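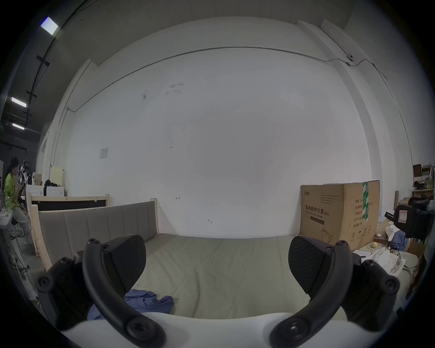 3.2 寝台の上に置かれた布類の扱い

寝室の片づけについて調べていると、どうしても床や棚に目が行きがちなのですが、私たちが記録を読み進めるうちに何度も立ち止まることになったのは、寝台の上でした。寝台は人が眠るための家具であると同時に、家の中でもとりわけ広く、平らで、しかも腰の高さに近い台でもあります。洗濯物を広げるにも、鞄の中身を出すにも、たたみかけのものをちょっと置いておくにも具合がよく、そのため片づけの途中のものと、片づけの済んだものと、これから使うものとが同じ面の上で隣り合うことになります。

今回Plerkeroで集めた記録は全部で1,782件あり、そのうち1,206件に、寝台の上に置かれた布類についての記述が含まれていました。ここでいう布類とは、衣類、タオル、寝具の覆い、用途のはっきりしない布をまとめた呼び名です。最後の「用途のはっきりしない布」という項目は、当初使っていたCieślak分類表にはなく、10月の予備調査のあとで私たちが付け加えたものです。分類表としてはいささか締まりのない項目で、加えるかどうかについてはずいぶん長く話し合いました。

話し合いのきっかけになったのは、丸まった布の読み取りにくさでした。きちんとたたまれたシャツは、襟や袖口が見えていれば、たいてい迷わずシャツと書けます。ところが同じシャツでも、くしゃりと置かれてしまうと、手がかりになる部分が内側に入り込み、残るのは色と、おおよその大きさと、しわの具合くらいになってしまいます。図2の青い布はその一つで、灰色のマットレスの手前の縁にゆるく置かれていますが、シャツなのかタオルなのか、写真からは決められません。二人の記録者、Gert KhumaloとNikola Lisの判断もやはり分かれ、Khumaloは衣類、Lisはタオルと書き入れました。どちらの言い分にもうなずけるところがあり、私たちはこれを無理にどちらかへ寄せることをやめて、新しい項目に入れています。

布の種類とは別に、置かれた位置も記録しました。区分は「中央」「縁」「枕元」「足元」で、縁と足元の両方に当てはまるときは、より近いほうを採っています。図2の布は「縁」です。この区分を決めるにあたっては、寝台の向きをどう定めるかが案外と厄介でした。頭板のある寝台であれば、そちらを枕側とすればすみます。図2の手前の寝台は、淡い色の木の枠に縦の畝が入った灰色の張りの頭板がついていて、向きについて迷うところはありませんでした。一方、Alldaleの記録には頭板のない簡素な寝台が含まれており、枕も見当たらない場合には、壁に近い短辺を仮に枕側とみなしました。この約束ごとは便宜的なもので、位置についての集計を読まれる際には、どうか心に留めておいていただければと思います。

マットレスの表面の折れ目やしわについても、はじめは項目を設けるつもりでいました。寝具のかかっていない面では、浅い折れ目が比較的よく見えます。ただ、光の当たり方ひとつで見えたり見えなかったりするうえ、Vondanceの記入画面では細かな程度を書き分ける欄が足りず、記録者によって書き方がまちまちになってしまいました。そこで本節の集計からはしわの項目を外し、自由記述に残された分だけを付録にまとめてあります。

なお、同じ部屋に寝台が複数ある場合は、布の置かれた寝台だけを対象とし、奥や隣の寝台については枠の材質と頭板の有無のみを書き留めました。図2では奥にもう一台、頭板に暗い色の板がはまった木の寝台が見えますが、これは集計に入れていません。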